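OK, the crushed box mystery is SOLVED and I've been grinning since lunch, so you're all getting a thread about a very small screw.

2 comments · 4 shares

Quick background if you're new. We record people doing tabletop jobs with hand-held grippers, one in each hand. The recordings go into Curna, Curna trains a policy, and then the arm over at Hirvonen tries to do the same thing by itself. Boxes and cartons this month.
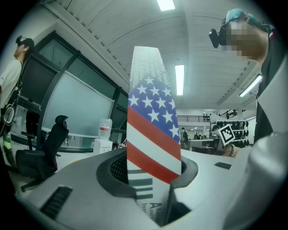
A tall carton in the first one, the round table with the flat box in the second. 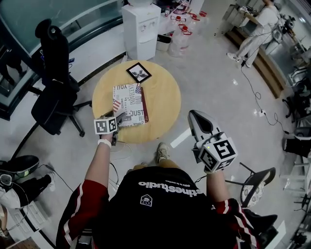 So in October we had what I thought was our nicest batch yet: 197 recordings. Smooth motion, good tracking on the marker cubes, hardly any dropouts. I was telling everybody how good it looked. I may have used the word "gorgeous" in a meeting.

4 comments

Then we put the trained policy on the arm. Left hand: lovely. Right hand: CRUNCH. It went to the correct spot at the correct angle, closed on a carton and just kept closing until the sides folded in.

Eduardo Manalo hit the stop. We swapped in a fresh carton and tried again from a different start position. Crunch. Same hand, same kind of damage, and the arm was perfectly happy about it. No fault code or warning of any kind.

Safety bit, so it doesn't get lost down the thread: everyone was outside the taped area both times and the arm's force limit was set low. The only casualties were cardboard. We still stopped all runs on that arm for the rest of the day, and I'd do the same again. An arm that squeezes harder than you asked is a fault even when it's only squeezing a box.

2 shares

My first theory was the policy. I was very attached to this theory! I spent an entire evening staring at training curves. The training curves were fine.

Second theory was the arm's own gripper. Eduardo took it off, checked the finger travel with calipers, put it back on. Also fine. He was quite polite about having to do it on his way out the door.

Then Minttu Lindqvist asked the question I should have asked at the start: "What does the right hand say when it's all the way closed?"

It should say zero. You close the fingers on nothing, they touch, the width reads zero. We have every recorder do that at the start of a session, and then (this is the embarrassing part) we never looked at the value again afterward.

4 comments · 2 shares

So she plotted the smallest width in each recording, in order, one dot per recording. The left hand is a flat line you could hang pictures from. The right hand starts flat and then begins to walk. Slowly, a hair at a time, and always in the same direction.

By the end of the batch it was off by 4 mm. The gripper thought its fingers were 4 mm closer together than they were. A person would hold a carton gently, and the log would say they were holding something thinner.

And the policy believed it! Of course it did! It learned "this is how narrow you go when you hold a carton," and on the real arm, with a real zero, that much narrower is a dent. The poor thing was copying us exactly.

OK, the screw. On a Drisirard, the finger shaft has a little magnet on the end and a sensor reads the magnet to get the opening. The magnet sits in a collar and the collar is held by one set screw. Ours was loose. I could turn the collar with my fingernail.

2 comments

Every time somebody squeezed firmly, the collar could creep a tiny bit. A quick check at the start of the session doesn't catch that, and by the end you've drifted. The next check zeroes it out and hides the evidence. We only saw it this badly because we'd been skipping re-zeros between short breaks. My call, to save time. Not my best one.

Why only the right hand? Most of our recorders are right-handed and that's where the firm squeezes go. I think. Minttu thinks that unit was opened for a cable swap and the screw never got properly snugged afterward. Both could be true. I haven't found a note in the log either way, and that's a problem all by itself.

What we changed, for anyone who runs similar gear:

Thread locker on the set screw, and a paint line across the collar and shaft. If the line is broken, the unit comes out of use. Takes a second to look at and I love it. Cheapest sensor in the building.

4 shares

Fingers closed on nothing at the start AND the end of every recording. If the two readings don't match, Curna flags it red and it doesn't go into training until a human has looked.

A metal gauge block at each station. Squeeze the block, read the number, carry on. Zero alone won't show you a scaling problem, and I'd like to find the next one before the arm does.

Any work inside a gripper gets written down, even "just the cable." Especially "just the cable."

And the arm now gets a foam dummy for its first grasps with any new policy, before it meets anything with corners. Eduardo cut the dummies out of packing foam and they're hideous. I'm a fan.

2 comments · 2 shares

People asked in the replies whether we had to throw the whole batch out. No! I was so pleased about this. The hand positions come from a separate system, so they never drifted. Only the width was bad, and it drifted smoothly enough that Minttu could fit a correction from the closed readings.

We tested the corrected widths against recordings where somebody holds the gauge block (bless whoever did that on a whim early on) and they line up nicely. There's a stretch in the middle where the collar seems to have jumped instead of crept. Those recordings are set aside. I don't trust them and I'm not going to talk myself into it.

Retrained overnight. This morning the arm picked up a foam dummy, then a carton, then a flat box, and put each one down without a mark on it. I made a noise. Gondent, who share our floor, came over to see what the noise was.

4 comments

Still open: I want to know how much squeeze it takes to move a properly tightened collar, so we're going to clamp one unit down and abuse it for a few days. Our spare has been nominated.

If you've got Drisirards on the shelf, go check that screw tonight. Small collar, end of the shaft, under the round cover. Tell me what you find, I want to hear about it even if it's tight!

2 shares · 4 comments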